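4. Late Price Movement in the Win Market

4.1 Setting and rules of the two tracks

The races in this section come from two tracks, Patow and Witbridge. Patow opened in 1937 and races on turf only. Witbridge is newer and its surface is sand, so the going changes much less from one meeting to the next. Both tracks let the public bet in a pool, where the final dividend is known only after the race starts, and at fixed odds, where the bettor takes the price that is shown at the moment of the bet. The pool and the fixed-odds book are open at the same time. A person who wants to back a horse must therefore decide which horse and also which market, and our interest is in the second decision.

In Section 3 we showed that the opening prices at the two tracks have the usual shape. Horses with long prices are backed too much compared with how often they win, and favorites are backed a little too little. This is known from many countries and we do not claim it as new. What is less known is how this shape behaves in the final minutes before the start, when the larger bets arrive.

We use the word "late" for every bet that is accepted after the horses leave the parade ring. The choice is not perfect. At Witbridge the walk to the start is short, and at Patow the horses for sprint races must cross to the far side of the course. A definition by the clock would treat the two tracks in the same way on paper, but it would mix bets made before and after the public has seen the horses on the track. We prefer the definition that follows what the bettor is able to know.

4.2 Data

Our sample has 230 races. For each race we have the opening price, the price when the horses left the ring, and the starting price, all from the fixed-odds book run by Dramik. For the pool we have the approximate dividends that were shown to the public and the final dividend. Races with a withdrawn horse after the ring were removed, as the reduction of all other prices by rule cannot be separated from movement that is caused by bets. Dead heats were kept, with the payment divided as the rules say.

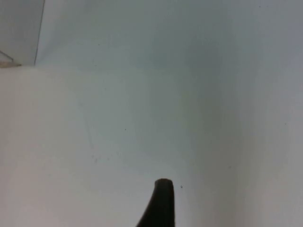

One difficulty is that the Dramik file records a price only when it changes. If a horse stays at the same price during the whole period, the file has one line for it, and a reader could believe that the data are missing. We filled these gaps by carrying the last price forward. In the other direction, there are races where the price of one horse changes many times within a few seconds and then returns to the old value. We believe that most of these changes are corrections by the trader, and we counted only the value that stood at the end of each full minute.

The tips of the Feyisa bulletin were added by hand. This bulletin is sold at the gate of both tracks and gives one selection for each race, without any price. It is printed before the opening prices are known, so the selection cannot be a reaction to the market. We are aware that other bulletins are read at the tracks, but Feyisa is the only one for which we could get every issue for the period.

Jockey changes made a second problem. When a jockey is replaced shortly before the race, the new name is sometimes announced over the loudspeaker first and entered in the official record later. We could not recover the time of the announcement. In the main estimates these races are included with a separate marker, and when we leave them out the results have the same sign and nearly the same size.

4.3 Method

Let the implied chance of a horse be one divided by its decimal price, scaled so that the chances in a race add to one. We take the difference between the implied chance at the start and the implied chance when the horses left the ring, and call this the late move. A positive late move means that the horse became shorter in price. We then ask if the late move helps to explain the winner after the earlier price is already taken into account. The model is a conditional logit with the race as the group, which is the common choice for this type of question and respects that exactly one horse wins, with the exception of dead heats.

Scaling in this simple way assumes that the bookmaker puts the same share of margin on every horse. This is surely wrong for long prices. We repeated the work with a method that puts more margin on outsiders, where the strength of the adjustment is estimated from the opening prices of the same track. The reader who is mainly interested in the favorites may ignore this step, as it changes very little for them. For outsiders it matters more, and we return to it below.

The pool is treated in a similar way, but here the final dividend includes money that arrived when no bettor could see it. The last update on the screens happens before the pool closes, and the delay is longer on busy days. A bettor in the pool is always buying at a price that he does not know. We therefore compare the fixed odds with the last dividend shown on the screen and also with the final one, and we report the two comparisons separately. 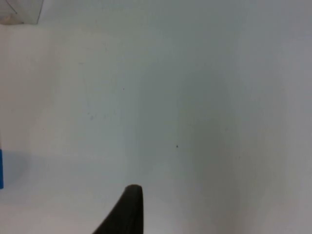
4.4 Results for favorites

At both tracks the late move carries information. A favorite that becomes shorter after leaving the ring wins more often than its earlier price would suggest, and a favorite that drifts wins less often. The starting price is therefore a better forecast than the earlier price, as one would hope. When the starting price is put in the model, the late move adds nothing at Witbridge. At Patow it still adds a small amount, in the direction that the market has not moved far enough.

We considered several explanations for this difference. The first is the going. On turf, heavy rain during a meeting can change which horses are suited, and the people who walk the course between races may learn this earlier than the people who set the prices. If this were the whole story, the effect should be weaker on dry days. It is weaker, but the number of wet meetings is small and we do not want to put much weight on it. The October meetings, when rain at Patow is most common, are also the meetings with the largest fields, and the two things are hard to separate.

The second explanation is the limit on bets. Dramik lowers the maximum stake shortly before the start, and it lowers it more at Patow. If informed bettors cannot place the amount they want, the price will stop before it reaches the right level. Some of this money may go to the pool instead. In agreement with this, the pool dividend on shortened favorites at Patow falls strongly between the last screen update and the close. We find no similar fall at Witbridge.

A third possibility is that a trader waits for a second signal before he shortens a horse again. We have no data with which to test this and mention it only for completeness.

4.5 Results for outsiders

For outsiders the picture is less clear. Many late moves are small in terms of implied chance, even when the printed price changes a lot, and a single winner at a long price can turn the sign of the estimate. With simple scaling, outsiders that shorten late appear to be good value at Witbridge. With the second method of scaling this value is gone. We take from this that the first result came from the way the margin was removed, and we advise against reading anything into it.
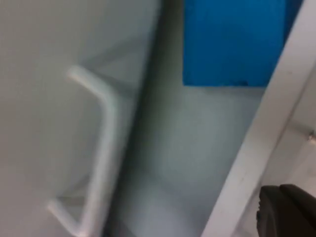
Figure 2. Light gray panel with bar handle.

The Feyisa selections have an effect of their own. A selected outsider is shorter already at the opening, which suggests that the traders either read the bulletin or use the same form. After the ring, selected outsiders drift on average, and those that drift do not win less often than their starting price says. The public seems to place its money on them early and the market then corrects itself slowly. For selected favorites we see no such pattern.

4.6 Limits of the analysis

The sample is small for any statement on outsiders. It also covers only one bookmaker, and a horse that shortens with Dramik may have shortened elsewhere before. We do not know the size of the individual bets. The word "informed" is used here for money that moves the price in the right direction, and it should not be read as a claim that any person had private knowledge about a horse.

Returns to a bettor were computed without tax and without the cost of entry to the track. After both are included, backing every late shortener at the starting price loses money at both tracks. It loses less than backing all favorites.

Author contributions for this section: Hiwot Assefa prepared the price files and wrote the estimation code. Cleiton Peixoto entered the bulletin selections and wrote the first draft of 4.4 and 4.5. Both authors checked the final text.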